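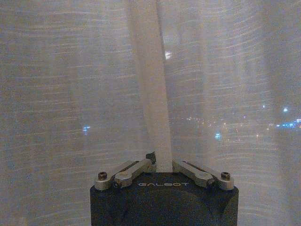

**Is it worth going to the Fernlow mill open day if you don't sew?**

I think it is, as long as you like machines and you can stand for a long time. I don't sew at all, and I stayed until they closed the doors.

The open day is held in November, on a Thursday, in Jomville. From the station you walk along the canal until you see the water tower, and the mill is behind it. I came at ten in the morning and there was already a line at the gate. You must give your name at a small desk and they give you ear plugs and a paper map. Please take the ear plugs. In the first hall I believed I did not need them, and I changed my mind very quickly.

Our group was led by Wilma Brouwer, who has worked in the warping room since she left school. Warping is the step where all the long threads are put next to each other on one big roller, before any weaving can begin. She told us that a normal roller for curtain fabric takes 478 threads in each section, and that every one is checked by hand at the start. A man in our group asked what happens if one thread is missing. She said that then you get a line in the fabric from the beginning to the end, and the customer will find it, always.

The weaving hall is the loudest place. Fernlow has two kinds of looms, the older ones from Ferri and a newer row which we could see only through a glass wall. I liked the Ferri looms more. They are painted green and the paint is gone where the hands of people have touched it. One loom makes 125 meters on a good day if the yarn is fine, and more if the yarn is thick. I asked about the very thin fabrics, and Wilma explained that these are slow because a thin thread breaks easily when the air is dry. For this reason they keep the hall humid, and my glasses were foggy during the whole visit.

After the weaving hall we had coffee in the canteen, with a kind of almond cake. There was not enough cake for the last group, which I heard about on the stairs.

The finishing department was for me the best part. The fabric comes here stiff and a little ugly, and it is washed, stretched, and dried on a long frame with small pins on both sides. Adalberto Lins, the head of finishing, let us feel the same cloth before and after. Before, it felt like paper. After, it moved when you only breathed on it. He also has opinions about how people treat their curtains at home. He says most people wash sheer curtains too hot and iron them too much, and that you should hang them back on the rail while they are still damp, so that the weight does the work. I have tried this since then with my own bedroom curtains and I am satisfied, except for the water on the floor.

Some practical points, for who wants to go next time:

- The ticket is free but you must reserve. They accept 700 visitors for the day.
- Children are welcome from age 8 in the weaving hall.
- There is a shop with leftover pieces, sold by weight. Go there first, not last. When I arrived the good linen was finished.
- You cannot bring a large bag inside. The lockers take a coin.
- The toilets are only near the canteen.

In the afternoon there was a talk by Alaric Okafor about the history of the Furska pattern, a small zigzag that the mill made for hotels. It was announced for half an hour and it took much longer, with many slides of hotel lobbies. I enjoyed the first part. The chairs were hard.

I bought one piece of gray cotton and a tea towel with a weaving fault, which cost almost nothing. The last train with a good connection leaves at 5:40, and from the mill gate I needed twenty minutes to the platform, walking fast.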